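Why do we sort things into baskets?
Written by Nisreen Haddadin

Do you have a drawer where socks, pencils and one old cookie live together? Then you know how long it takes to find the pencil!

Sorting means to put things together that are alike in some way. You can sort by color, by size, or by what a thing is. First you choose a rule. For example: "All fruits go in this basket."

After this, you write the rule on a paper and put it in front of the basket. We call this paper a label. Now your brother can help also, and he doesn't need to ask you every time.

A tricky question: where does a banana go? If your rule is "yellow things," it can go together with a yellow pencil. If your rule is "fruits," it goes with the apple. The banana is the same, only the rule is different.

Try it at home with 2 baskets, some paper and a marker. Toy fruits are good for this too. Let a friend look at your baskets and guess your rule.

Woven baskets on a white table:
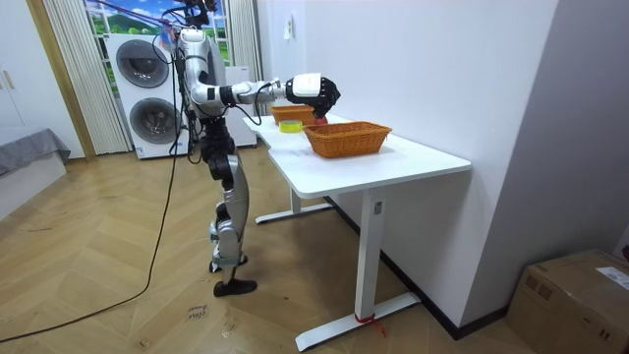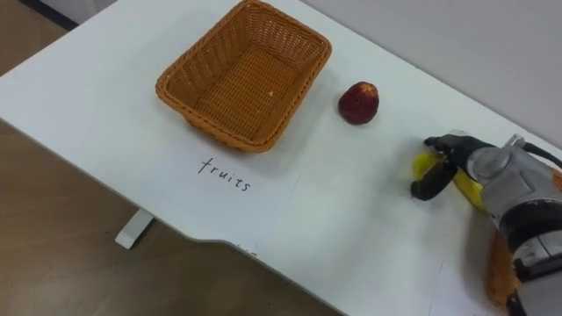
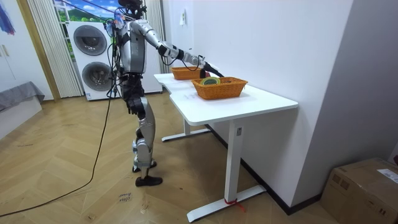
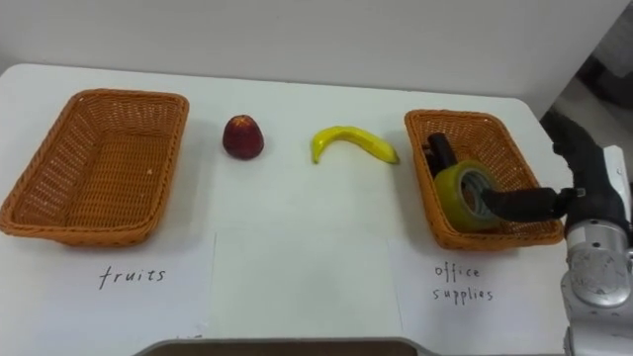

Reading time: 1 minute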